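Keeping the table-clearing cell at Stukwood running

The two-arm cell at Stisesmont's Stukwood workshop clears a laid table: rubbish into a clear tub, crockery into a rack. Its technician, who asked to be left unnamed, spends more time on cables and fingers than on software.

"Rice is the worst of it," the technician says. "Grains travel. They end up on the trays and sometimes in a finger joint."
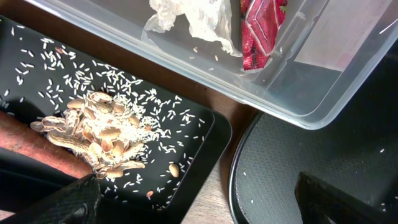 "So the fingers get brushed every 200 cycles and come off for a proper clean at 700. If one closes short, I look for grit before I touch the offsets."

Each arm is a chain of servos with the cable run outside. The left one is clipped along its white link, and the technician checks the slack by hand with the elbow fully extended. 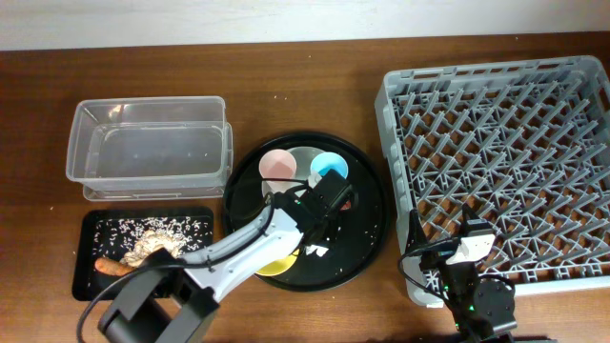 Left arm over the round tray, with the dish rack to the right.

The log stood at 3192 cycles in June, with 83 stops. Almost all were cable snags or lost grip, the technician says, and the snags dropped once the clips were moved closer to the joint.
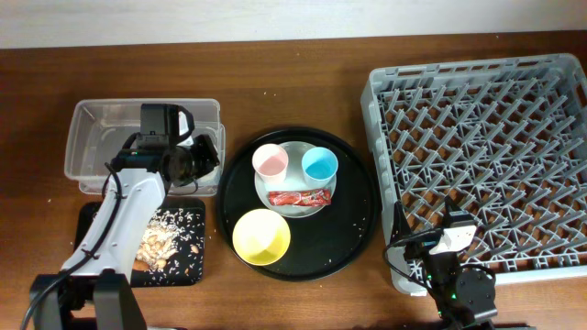 "The reach into the tub is the pose I test first. The wrist is pitched down and the cable runs up the side of the white link – if it's going to catch, it catches there."

Grip is set on the cups. The Nemer controller holds a current limit for each finger pair, and the technician lowers it until a cup slips, then goes back up two steps.
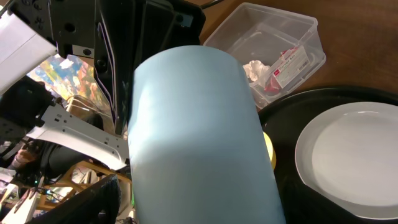
"Too much and a thin cup goes oval, so it won't sit in the rack. I write the value on the Crăciun sheet with the finger set number. New fingers, new value."

The next job is a spare wrist loom for the right arm.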